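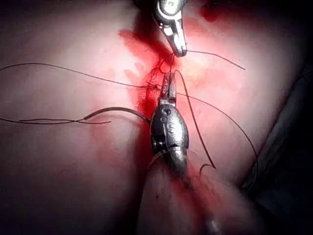 Suturing practice station: inspection checklist and comments

Site: Motbridge skills room, bench 7
Checked by: Sunita Achterberg
Date: 16 January 2026
Covers: tissue surface, sutures and needles, instrument tips and shafts, lighting, clearing up

Mark each item OK, Action or Not checked. Comments go under the item they belong to. Anything marked Action stays open until a second person has signed it.

1. Tissue surface

1.1 Surface sits flat in the tray and does not slide when pressed at the corners. OK.
1.2 Staining noted before the session starts. Action.
Comment: There is blood on the tissue where the stitching is being done, darkest in one band and thinner towards the outside. The start sheet had nothing written under staining. Please fill it in even if the answer is "none".
1.3 Incision position entered on the sheet. Action.
Comment: Entered as "middle". Give a distance from the tray edge in millimetres. The last entry done properly was 80 mm from the left.
1.4 Tray liner changed. OK.
Comment: We are on the last box of Cestik liners. Reordered.

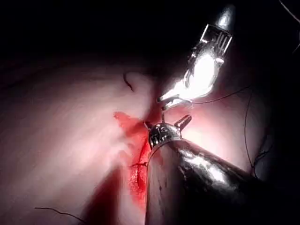
SECTION 2: INSTRUMENTS

2.1 Jaws checked for trapped thread before use. OK.
2.2 Wrist joints wiped and free of dried residue. Not checked.
Comment: Not possible while the session was running. To be done at the sink with the soft brush. The wire brush has been taken out of the drawer and should not go back in.
2.3 Shaft finish. OK, with a note.
Comment: Small scratches and specks on a black shaft. They are on the surface as far as I can tell by eye. Run a gloved finger along it when it is next cleaned, and if anything catches, bag it and label it for Nieto to look at.
2.4 Use count entered in the log. Action.
Comment: The log stops at 282. Two sessions have been held since that entry and neither is in the book. Whoever led them should add the lines and initial them.
2.5 Markings on instruments legible. Action.
Comment: Lettering on one of the wrist housings is too worn to make out under the lights. Add a tag to the storage slot so that we are not relying on it.

Section 3: Sutures and needles

3.1 Needles counted out at the start and written on the board. OK.
3.2 Needle in view, or held, whenever the instruments are moved. OK.
Comment: The curved needle was hanging under the left needle driver, close to the tissue, with its point clear to see. Keep the lights up for as long as a needle is out.
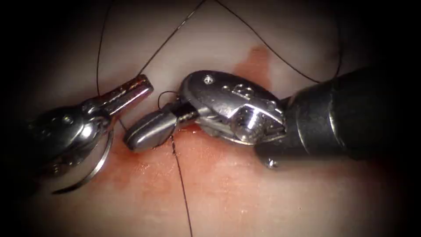 3.3 Loose thread kept short. Action.
Comment: Black thread was looped over the upper part of the tissue and down towards the near edge. Cut lengths should be 60 cm at most for beginners. The dispenser is still set for the May course and gives nearly double that.
3.4 Sharps tub within reach and under the fill line. OK.
3.5 Needles counted back in and checked against the board. Action.
Comment: The count was called out but the board had already been wiped. Leave it until both names are on the sheet.

Section 4: Pausing and clearing up

4.1 Jaws clear of the tissue before anyone reaches into the tray. OK.
4.2 Needle picked up first, then thread. Action.

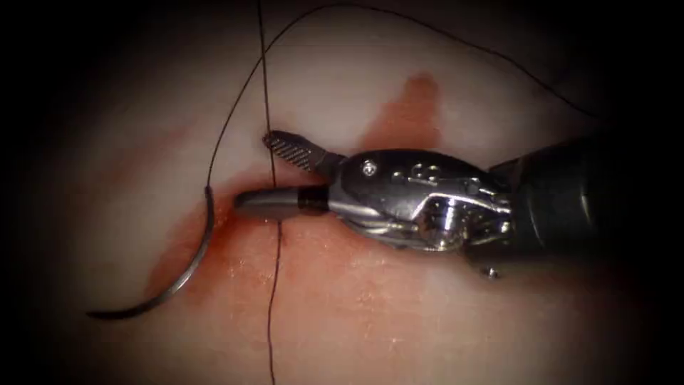 Comment: The order on the wall card is the other way round and people follow the card. I have asked Bidach for a corrected print. Until it comes, there is a handwritten strip taped across the bottom half.
4.3 Gloves changed before handling the log book. Action.
Comment: Several pages are marked.
4.4 Lighting even across the working area. OK.
Comment: Bright in the middle and dark at the edges. Fine for the stitching, but put the room lights on when looking for dropped thread.
4.5 Used tissue bagged, tray rinsed, bench wiped down. Not checked.

Open actions to be cleared before the next booking: 1.2, 1.3, 2.4, 2.5, 3.3, 3.5, 4.2, 4.3. Items 2.2 and 4.5 to be checked at the sink and signed on the back of this sheet.

S. Achterberg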